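Getting the Last of It Out: Tips for Bottles, Jars, Tubes and Tubs

Updated 5th May

Most of what gets thrown away in a kitchen goes out in its own container. A scrape of mustard, the bottom inch of honey, the jam under the shoulder of the jar. The tips on this page have been collected over several years from readers and from my own kitchen in Lurkberg. Where someone else's method beat mine, I have said so.

Squeeze bottles

Store them cap down from the day you open them. If the cap is too narrow to stand on, put the bottle in the door of the fridge in a tall drinking glass. A glass also catches any drips, and it goes in the dishwasher with everything else.

If the bottle sputters, stop squeezing. There is an air pocket between the sauce and the opening. Close the cap, hold the bottle by the base, and swing your arm down once with a firm stop at the end. Do this over the sink the first time.

For the last of a thick sauce, add a teaspoon of vinegar, close the cap and shake hard. This works with ketchup, barbecue sauce and most mustards. The result is thinner than what you started with, so use it in a marinade, a meatloaf or baked beans. Do not use plain water and put the bottle back in the fridge. Watered sauce doesn't keep well.

Mayonnaise should not be thinned in the bottle and stored. Add lemon juice, shake, and pour it over a salad the same day.

Caps that have crusted over should come off and soak in hot water with a drop of dish soap. Push a toothpick through the opening from the inside out. Dry the cap before it goes back on.

Glass bottles

The old trick of hitting the bottom of the bottle mostly sends sauce onto the tablecloth. Hold the bottle at a low angle over the plate and tap the neck with two fingers. A thin knife slid in along the inside of the neck will also start the flow by letting air past.

Molasses and corn syrup come out faster if the bottle sits in a bowl of warm tap water for ten minutes with the cap on. Wipe the threads with a hot wet cloth before closing. If you skip the wiping you will need pliers next time.

Honey

Crystallized honey is still good. Stand the jar in a pan of warm water, off the heat, and change the water when it cools. A full jar may need an hour or more. Don't boil it. Plastic honey bottles can go out of shape in very hot water, so use water you can hold your hand in.

When there is only a film left, pour in warm tea, swirl, and pour it back into the cup. Petronella Ndlovu wrote in with a better use: put oil, vinegar and a spoonful of mustard straight into the honey jar and shake. The jar comes out nearly clean and you have dressing for supper.

Jam and peanut butter

A small silicone spatula is the right tool and worth owning. Mine is a Flokine, the narrow one, and the head is one piece with the handle, so nothing collects in the joint. A regular rubber scraper is too wide for most jam jars. A long iced tea spoon is second best.

For jam, warm a splash of milk and shake it in the jar to make something to pour over oatmeal. For peanut butter, cook your oatmeal on the stove and spoon it hot into the jar. Let it stand a few minutes before you stir. Glass jars should be at room temperature first. Hot food in a jar straight from the fridge can crack it.

Natural peanut butter should be stored upside down for a day before opening. The oil moves through it and you will have less stirring to do. After that, keep it in the fridge and it stays mixed.

Tomato paste

Cans of tomato paste are the worst offender on this page. A recipe wants two tablespoons and the rest grows fur. Spoon what is left onto a sheet of wax paper in tablespoon heaps, freeze until hard, and move the heaps to a freezer bag. They go into the pot frozen.

Some people open both ends of the can and push the paste through with one lid. It works on cans with a rim at each end. Many cans now have a rounded bottom that the opener won't grip — check before you start.

Tubes

Flatten the tube on the counter with the back of a table knife, working from the closed end, then fold the end over and hold it with a binder clip. This does for anchovy paste, tomato paste in tubes, toothpaste and hand cream.

Plastic tubes spring back. When nothing more will come out, cut the tube across with scissors 2 inches from the cap. You can reach in with a finger or a small spoon. The cut end slides back over the cap end as a lid, if you pinch it a little. This is for bathroom tubes. I would not keep food in a cut tube.

Agnes Ritchie uses a metal key of the kind that came with canned ham. She has had the same one since her first apartment and says the plastic ones sold for toothpaste split along the slot.

Pump bottles

Lotion and dish soap pumps quit with a good deal left, because the straw doesn't reach the corners. Take the pump out and stand the bottle upside down in a mug overnight with a plain cap on it. Keep one or two caps from old bottles for this.

Dish soap can be rinsed out with water and used right away in the pan you're washing. Shampoo, the same. Lotion should not have water added unless you plan to use it that day.

Troma sells a little threaded collar for joining two bottles mouth to mouth so one drains into the other. I bought one. It fits two of the bottles in my house. A funnel made from the cut-off top of a soda bottle does the same job if you prop things up against the wall.

Spices and dry goods

Clumped garlic powder can be broken up with a wooden skewer. Put a few grains of dry rice in the jar to keep it from setting again, provided the shaker holes are too small to let the rice through. Never shake a spice jar over a steaming pot. Measure it into your hand or a spoon and put the lid on first.

Brown sugar that has gone hard will soften overnight in a closed container with a slice of bread. Take the bread out the next day.

Vanilla bottles can be rinsed with a spoonful of the milk from your recipe. The bottle is small, so it adds up to a few drops, but they are expensive drops.

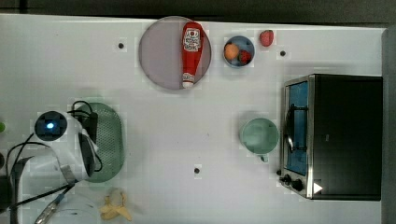
Should ketchup be kept in the fridge or the cupboard?

Once it's open, the fridge is the better place for it. Ketchup has enough vinegar and sugar to sit out during a meal with no harm, but the color and flavor hold longer when it is cold. An unopened bottle is fine in the cupboard until the date on it. If you don't like cold ketchup on hot food, take the bottle out when you start cooking.

Sticky shelves

Bottles that leak a little will glue themselves to the fridge door. Line the door shelf with a folded paper towel or a piece of an old dish towel and change it when it looks bad. For a ring that has already set, lay a hot wet cloth over it for five minutes and it will wipe off. Scraping with a knife scratches the plastic, and the scratches hold the next spill.

I empty the whole door in July, before the hot weather sends everybody in and out of the fridge all day. Last time I found three open jars of relish. They went into one jar — same brand, same kind, all in date — and the other two jars were washed for screws.

Stuck lids

Run hot water over the lid only, for 20 seconds, then dry it and grip with a rubber glove. If that fails, work the tip of a spoon under the edge of the lid and lever gently until you hear the seal let go. Don't hit the lid against the counter. Sugar under the lid is the usual cause with jam and syrup, and more hot water will dissolve it.

Paint and glue

The workshop has the same problem. Punch a few nail holes in the groove around the rim of a paint can so the paint drains back in. The lid covers them when you close up. Wood glue bottles should be stored nose down, in a block of scrap with a hole drilled to fit. I drilled mine with a Guthrie spade bit, the cheap kind, and it was good enough for pine. Clear a plugged glue tip with a screw: turn it in a few turns, then pull it straight out and the plug comes with it.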